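Folding small knitted dog sweaters so they stack flat and stay square

Huguette Perrin

I look after the knitwear for a small pet boarding place and I have 38 dog sweaters to put away before summer. They are mostly small sizes, acrylic or acrylic blend, plain tube construction with a ribbed or bordered neck and hem. A few have leg openings finished with a border of their own.

I lay each one out on the table with the neck away from me, take hold of the two top corners and fold down toward the hem. The result is never square. The neck end is narrower than the hem end, so the folded piece comes out as a wedge, and by the time I have seven in a pile the pile leans. The drawers are Rimus, shallow ones, with 6 inches of usable height, so I can't just let the stacks slump. 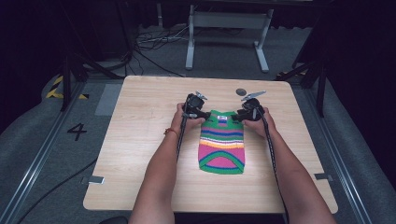 I have tried folding in thirds lengthwise first, which gives a neat strip but leaves a thick ridge where the leg openings overlap. I have also tried rolling. The rolls open again as soon as the drawer is moved.

The striped ones are the easiest to line up, as the bands show at once when one side has drifted. On the solid colors I can't tell until the fold is finished.

Two things I would like to know. Is there a fold that compensates for the taper? And does it matter whether the label ends up inside or outside? I would like to be able to read the size without unfolding anything.

Lecomte

Bring the hem up first, then bring the neck down over it. You are doing it the other way around, and the wide end always finishes on the outside.

For a small tube sweater the order is:

Lay it face down. Smooth from the center out to the sides, with flat hands. Don't pull on the ribbing.

Turn each side in until the edges are parallel from neck to hem. At the neck this will be almost nothing. At the hem it may be an inch or more per side. This step removes the taper, and it has to be done before any crosswise fold.

Fold the hem up to just past the middle.

Fold the neck down over it and stop short of the new bottom edge. Leave about the width of the ribbing showing.

Turn the whole thing over.

Alternate the direction in the pile, one with the neck fold to the left, the next with it to the right. Even when the edges are parallel, the end with more layers is thicker, and alternating cancels that out. Stacks of five or so are stable. I would not go to seven with anything bulky.

On the label: if it is sewn at the back of the neck on the inside, it will not be readable with any fold that protects the neckline. Put a strip of paper in the drawer with the size on it and keep one size per stack.
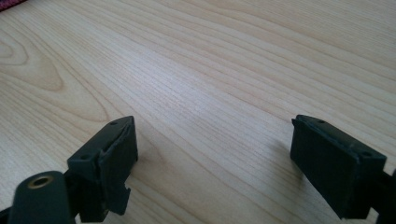 The surface you fold on makes more difference than the fold, in my experience. A padded ironing board is poor for this. The knit sinks into the cover, the edge you are turning drags, and one side stretches more than the other. A bare, flat table is better, provided the finish is smooth enough that yarn doesn't catch. Run the back of your hand over it first. If the top has straight grain you can use it as a guide line for the side edges, but look closely before trusting it. On a table where the grain runs at a diagonal and bends around an oval figure on one side, as on a pale flat-sawn pattern, the eye follows the curve and the fold goes off with it. In that case use the table edge, or put down two strips of masking tape at the finished width and turn the sides in to the tape. Tape also solves your problem with the solid colors.

Wipe the table before starting. Crumbs and dog hair go straight into acrylic.

Grelovon

I just put them in zip bags and press the air out. Works fine, takes a minute each.

Huguette Perrin

Thank you both. I did the first drawer with the sides turned in and the tape, and the stacks are level. Five per stack fits with the drawer closing freely, six touches the underside of the one above. The leg openings still make a small lump on the larger sweaters - I now turn the borders inward before turning the sides and that flattens most of it.

Grelovon, I would like to avoid plastic for anything stored until fall. Some of these were washed recently and I am not certain that the thicker hems are dry all the way through.

Lecomte

Then leave them out overnight, unfolded, before they go in the drawer. A double-thickness hem dries last. If it feels cool against the inside of your wrist, give it another day.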